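### 4.2 Costing the dish-handling cell

The budget for the second cell was drawn up by itemising the first. Prices were requested from two suppliers, Pludberg and Medve, for the frame, both arms and the consumables. Tableware was entered as its own line, as printed trays and plates get scuffed and need periodic replacement. 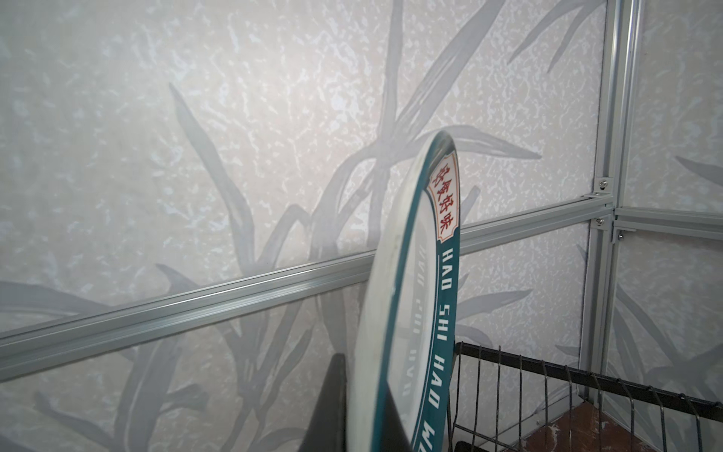 ### 4.3 Fixed and recurring items

Fixed items are the aluminium extrusion, the wall covering, the two arms with their mounting plates, and the wire rack. Banero quoted a lead time of five weeks on extrusion cut to length – the longest of any fixed item. Fasteners and cable ties were bought in bulk and charged to the general workshop account. The rack was sized so that a full row of plates can stand upright in the upper tier within reach of both grippers.

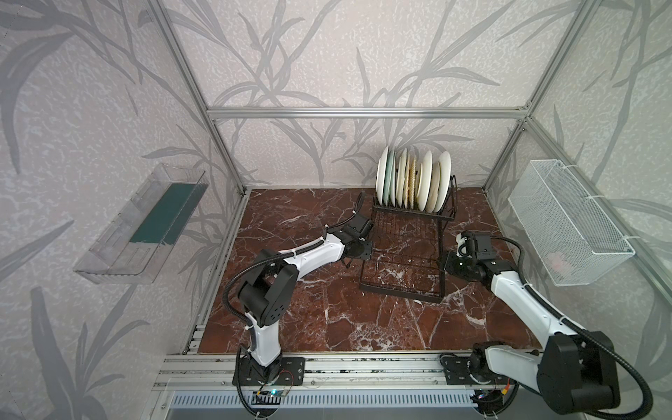 Arlindo Honorato

Recurring items are harder to plan. Plate stock was set at 303 pieces for the first year, to be reviewed in December. Mixed designs cost more per piece than a uniform set, but the Isgate protocol calls for variation in colour, rim and print, and the difference was accepted. Spare grippers were budgeted at four, with delivery split across two orders.

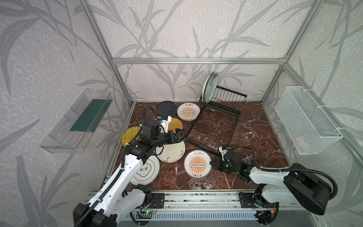

**Figure 2.** Two-arm cell with assorted plates on the marble-patterned floor and the rack toward the rear.

Labour for resetting the floor between trials is excluded from the totals and is treated separately in Section 5.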